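Unit 2: Grip and the Hand
Intro to Occupational Health, Skuddale campus
Instructor: Nataša Ristić

Read pages 38 to 50 in the course packet before lab.

Most hand tasks use one of two kinds of grip. In a power grip the fingers wrap around the object and press it into the palm, as with a hammer or a suitcase handle. In a precision grip the object is held between the thumb and the fingertips, as with a pen or a key. A pinch is much weaker than a full grip, so the same load tires the hand sooner.

Wrist position matters too. Grip is strongest with the wrist straight or bent back a little. When the wrist bends forward, the finger muscles shorten and lose force. Try it with a rolled towel - squeeze with the wrist straight, then bent all the way down.
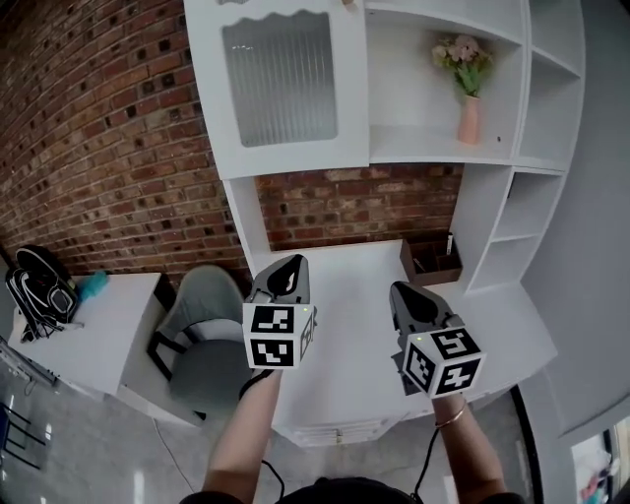
Fig. 2. Handheld tools, one in each hand, held out over a desk.

Holding a tool out in front of the body loads the shoulder as well as the hand. The farther the reach, the greater the load, even when the tool is light. Static holding also cuts down blood flow in the muscle, and short rests help more than one long one.

Terms to know: power grip, precision grip, neutral wrist, static load, tendon sheath.

For lab, bring the Konari worksheet and a pen. Lumturie Radulović will have the grip meters at the front table. Record both hands, left first, and write down the handle setting next to each reading.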